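Quarterly Safety Walk, Units A and B
Tritero Business Park
Date of walk: Tuesday, April 12, 2022
Done by: Evie Ackroyd
With: Colm Flanagan (Unit A), Conall Mulligan (Unit B)
Copy to: Kevin Costello, Hervé Leclerc

Marks used: OK, FIX (tenant to put right), LL (landlord to put right), N/A.

1. Exits and routes

1.1 Front doors open fully from inside without a key. OK
1.2 Rear door, Unit A. FIX
Door drags on the threshold and needs a shoulder to open it. Colm has planed the bottom edge once already. The top hinge has dropped, so more planing won't help. Reset the hinge with longer screws.
1.3 Rear door, Unit B. OK
1.4 Exit signs lit. LL
Unit A hallway sign is out. Lit on test, dark when the test button is released. Same fault as in February. Replace the whole fitting this time.
1.5 Aisle between racking and wall, Unit B. FIX
Pallet jack parked across it on arrival. Conall moved it while we were there. Paint a parking bay by the roller door and use it.

2. Fire equipment

2.1 Extinguishers hung, pins in, gauges in the green. OK except as below.
Extinguisher by the Unit B paint cabinet reads low. Tagged and taken off the wall. Spare from the office is in its place until the service company comes.
2.2 Service tags in date. OK
2.3 Smoke detectors tested. OK
2.4 Alarm panel clear of faults. OK
Panel clock is still an hour slow. Not a safety item, but it makes the log hard to read.
2.5 Sprinkler clearance above top shelf. FIX
Boxes of Bajpai cartons stacked too high on the end bay, Unit A. Bring down one layer.

3. Electrical

3.1 Panels accessible and labeled. FIX
Unit B panel door opens, but the schedule inside is for the last tenant. Circuits 4 and up are wrong. Kevin has the electrician's drawing and will write out a new one.
3.2 Extension cords not used as permanent wiring. FIX
Orange cord still feeding the Unit A break room refrigerator. Noted last time. Needs an outlet on that wall.
3.3 GFCI outlets trip and reset. OK
3.4 Cord on the Cimemow floor scrubber. OK
New cord and strain relief fitted since the last walk. Receipt is in the folder.

4. Floors and storage

4.1 Walking surfaces dry and in good repair. FIX
Chipped concrete at the Unit B dock lip. Patch before it catches a wheel.
4.2 Mats lie flat, no curled corners. OK
Entrance mat in Unit A is worn and should go on the next order.
4.3 Small loose items picked up off mats and work areas. Reminder to all.
Thin round sticks, skewers and dowel offcuts roll underfoot. Bin them or put them in a tub when the job is done.
4.4 Rack load signs posted. FIX
Posted limit on bays one to three is 2,511 lb per level. Bay four has no sign. Treat it as out of use until Hervé hears back from the supplier.
4.5 Ladder inspection. OK
The 4-foot stepladder has a new foot on the left rear leg. The old wooden one has been thrown out. 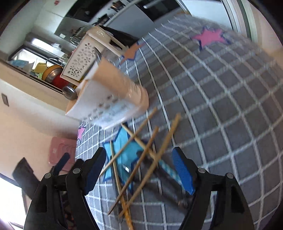
5. Chemicals

5.1 Data sheets on hand for everything in the cabinet. FIX
Missing for Nukness degreaser. Conall to print from the maker's site and put in the red binder.
5.2 Containers labeled. FIX
One spray bottle with no label, Unit A sink. Emptied and thrown out.
5.3 Eyewash bottle sealed and in date. OK

6. First aid

6.1 Kits stocked. FIX
Unit B kit is out of gauze and down to the small bandages. Order both.
6.2 Incident log. OK
One entry since the last walk: scraped knuckles, Unit A rear door. See 1.2.

Carried over from last time: 1.4, 3.2.
Closed since last time: scrubber cord, wooden ladder, loose handrail at the Unit B steps.

Tenant items are due back to Evie in writing before the next walk. Landlord items have gone to Hervé.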